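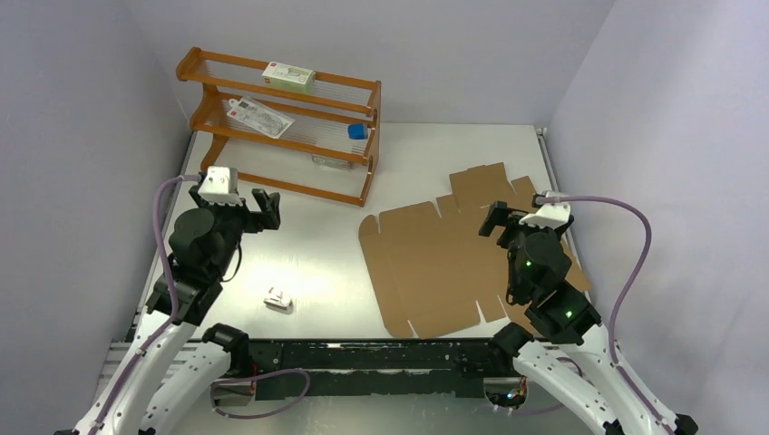
## 4. Folding the carton and packing from the rack

Before you start, put the three-tier rack at the back left of the table with both feet flat. Lay the carton blank to the right of it, unfolded.

1. Check the blank for torn tabs. Set damaged ones aside for recycling.
2. Fold every crease once by hand, then open it flat again.
3. Raise the side walls and push the tabs into their slots - start with the back edge.
4. Close the bottom flaps. Press down on the inside with your palm.
5. Load items from the bottom shelf first, then the middle, then the top. Flat packages go in first and lie against the base.
6. Put small boxes and loose pieces in last. Fill gaps with paper.
7. Close the lid and write the order number on the short side.

**Note:** The Kendance carton holds up to 460 g. For heavier orders, use the double-wall carton (section 6).

**Caution:** Don't lean on the rack or slide it by its shelves. Lift it by the wooden side rails. The wires can pinch fingers.

**Note:** Small items left on the table go back on the rack before the next carton is folded.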